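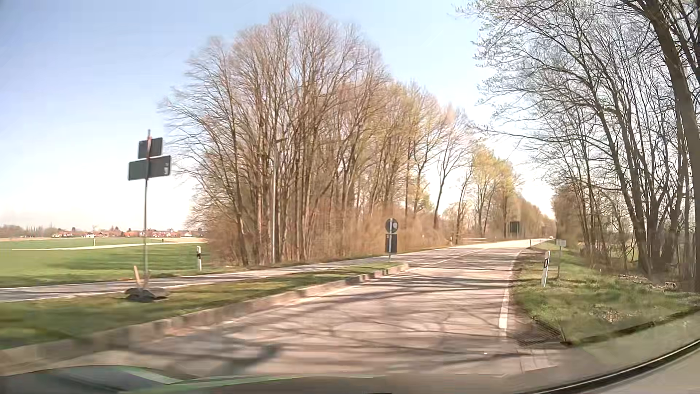 The road out of Olalcombe, sun through the branches.

OK friends, a long one from me tonight, so get yourself a drink. I want to talk about group chats, and more exactly about the new setting on Eltus that lets the person who starts a group decide who can forward things out of it. (1/14)

If you haven't seen it yet, it came with the June update. Open a group you run, tap the name at the top, go down to Sharing, and there's a switch that says "Keep messages in this group." Mine was off until I turned it on, so go and look at yours. (2/14)

With the switch on, the forward arrow is gone for everybody in that group. You can still reply and still react with all the little faces (thank goodness, my sister talks in nothing else), but you can't send a message on to another chat with one tap. (3/14)

I run the chat for our end of town. It started as 46 neighbors swapping news about trash pickup and lost cats, and it has grown to 300 people, a good many of whom I couldn't pick out at the grocery store. I love it dearly and it has also given me some gray hairs. (4/14)

The worst of it was this spring, when a voice message went around saying the water was going to be shut off for a week. A whole week! It came in from somebody's cousin's group, went out to two more groups before breakfast, and by lunch the store was out of bottled water. (5/14)

The water was never shut off. I called the water office myself and the poor woman who picked up had been saying the same sentence since seven in the morning. I typed out what she told me and put it in the chat, and I'd bet you anything it traveled half as far as the voice message did. (6/14)

So you can see why I was excited about the switch. I turned it on the same evening and felt very grown up about it. Then on Tuesday somebody wanted to send the road closure notice to her mother, who isn't in the group, and she couldn't, and she wrote to me a little bit cross. She had a point! (7/14)

The trouble is that it's all or nothing. A rumor and a perfectly good notice get the same treatment. I'd love to be able to mark one message as fine to pass along and leave the rest where they are. I've sent that in through the feedback form, and if you'd like it too, please send it in as well. (8/14)

Also, please know that it doesn't stop screenshots. Margaux Marchal brought this up when I was being very pleased with myself, and she's right, anyone can take a picture of the chat and send that wherever they like. It slows people down by a few seconds, and I've decided I'm happy to have the few seconds. (9/14)

A couple of you asked how it compares to Royer. I still use Royer for family, and over there you can forward a message to five chats at once and then it makes you stop. I like that it's the same for everybody and I don't have to be the bad guy. I don't like that I can't change it for just one group. (10/14)

And on Justico, which my book club moved to (long story, there was a disagreement about stickers), the limit on a group is 100 people and forwarded messages get a gray label on top. My feeling is the label helps more than the limit. I read a thing differently when I can see it's been passed around. (11/14)

Where I've landed for now: the switch stays on, and there's a second, smaller group that is only for notices, where forwarding is allowed and only four of us can post. There were 55 people in it when I checked after supper, which made me very happy. (12/14)

If you run a group yourself, tell people before you flip the switch. I didn't, and I spent an evening answering "is my phone broken?" one person at a time. Two lines in the chat the day before would have saved me all of it. (13/14)

Let me know how you've set yours up, especially if your group is a big one. I'll be reading replies tonight until I fall asleep, and I'll pick up the rest with my coffee in the morning. (14/14)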